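Two grippers, one bin, same blocks

I finally got through the gripper comparison I said I would do back in July. The short version is that I'm keeping the Wirno on the arm for now and the Sani goes back in its case, but it was closer than I expected and the reasons are a little dull.

The job is picking narrow blocks out of a metal bin, red and green, lying however they land. Both grippers are parallel two-finger types. The Wirno was $2,195 from a reseller in Pratport. The Sani cost less, and I already had the flange for it. I ran 500 picks with each one, same arm, same speed, same planner settings, and reset the bin by hand whenever it got down to one block.

The Sani closes faster and its fingers are wider. In the open part of the bin that was great. Near the walls it was a problem. The sides slope in, and a wide finger touches the slope before it gets down next to the block. I lost most of an afternoon trying to fix this in software by tilting the wrist a few degrees, and all that did was move the collision from the finger to the gripper body.

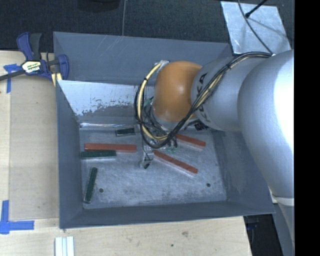
Cables were the other thing. On a KUKA you have plenty of reach, but anything you run along the outside of the arm needs slack for the wrist to turn, and the slack has to go somewhere. The Sani has a thicker connector that comes out the side, and twice it caught on the rim of the bin. The Wirno plug is smaller and I could tie it in with the rest. I still don't love the loop at the wrist. If you are doing this yourself, drive the last joint to both limits by hand before you tighten a single tie.

Dropped blocks: 7 for the Wirno, 31 for the Sani. Nearly all of the Sani drops were blocks lying right against another one, where it grabbed the pair and then let one go on the way up.

I also moved off the old controller script and onto Plender partway through setup, before any of the counted picks. It logs finger width on every close, so a double grab shows up as a number and I don't have to stand there watching. The log for the Wirno run came to 643 closes, which includes the retries.

Next is the camera. The bin floor is scuffed and shiny in patches, and the depth readings get bad there — worse for the green blocks than the red, and I don't know why yet. I have a second camera to try at a lower angle.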